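Brovex open day, Clindotness
November 2019

I went to the Brovex open day mostly to see the tray benches. Our group has been putting together mixed snack parcels for a while now and we still do it on a kitchen table, so I wanted to know how people with proper benches lay things out.

The building is at the far end of the industrial area in Clindotness, at 601 Grikulon Road. Parking is on the gravel at the back and the sign for it is easy to miss. You go in through the side door, sign the book, get a sticker and wait in a hallway until the group ahead has moved on. There were 12 of us in our group. The tour took longer than advertised and I didn't mind.

The first stop was storage, which was shelving and flattened cartons and not much to look at. Every shelf has a number and every number is on a sheet by the door. The trays we saw later live on shelf 2039, and our guide was firm that they go back to the same shelf at the end of the day. I asked how long it took staff to get used to the numbering and she said most people had it by the second week.

After that we moved on to the benches. The tray they use for odd-shaped goods is square and black with raised sides, and thin partitions split it into three compartments. Two are on the left, one behind the other, with the back one smaller. The third takes up the whole right side. Bags go in the long one and small solid things go on the left. I had expected something more complicated.

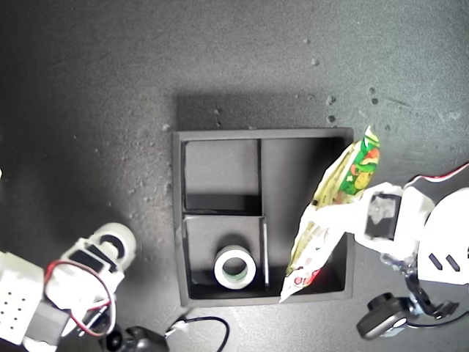 Snack bags are the awkward part of any mixed order, and we heard a fair bit about them. A full bag is mostly air and doesn't want to lie down. If you push it into a short space the corners come up and catch on whatever goes on top. The advice was to hold it by one end, let the other end hang, and lower it in lengthwise. We have been folding ours in half at home, and I could see some of the chips in our parcels had paid for it.

Tape is kept flat and never on its edge. A roll standing up will go for a walk as soon as somebody bumps the bench. It sounds obvious, but I have chased enough rolls under our fridge to take the point. They also fold over the loose end so the next person doesn't have to pick at it with a fingernail. I have started doing the same.

The grey speckled surface was a good choice, I thought. Crumbs and scuffs hardly show on it, although the guide said the down side is that you have to wipe it on a schedule and not wait until it looks dirty.

Drinks and tall cans came next. Kan is the range they showed us, and they had pulled a mix of imported cans as well, printed with cartoon characters and Japanese writing. The kids in our group liked these a lot better than anything else on the tour. One of them wanted to know what flavour each can was and the adults had to guess from the colours.

A can is easier to pack than a bag in some ways, but it has its own troubles. Thin ones crease if you squeeze them in the middle, and a creased can won't be bought even when the drink inside is fine. Wet ones slip. Paper towel is the usual answer, and they go through a lot of it.

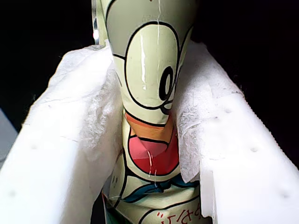
Dented stock goes into a separate bin and is sold to staff at a discount. I asked if the public could buy from the bin too and the answer was no, which was a shame. The limit for selling is any dent you can feel with your thumb along the seam. A dent in the body of the can is judged by eye, and the guide admitted two people will not always agree.

We finished with a talk in the lunch room. There was tea, and a plate of the broken biscuits from storage. I had 3 questions written down and got through two of them before the next group needed the chairs. The one I missed was where they buy the trays. I have written to ask and will add the answer to this page if I hear back. 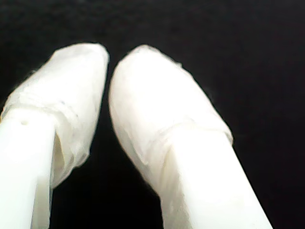

Lemlem Habte
Parcel organiser and newsletter editor

For anyone planning to go next time, wear closed shoes, as they will turn you away in sandals. Bring a sweater for the storage part of the tour. There is a washroom off the front hallway but none past the benches, so go before you start. Strollers are allowed as far as the lunch room.

The next open day is in June and bookings are taken by phone only. I plan to go again, and there is room in my car for two more if you live on the east side of town.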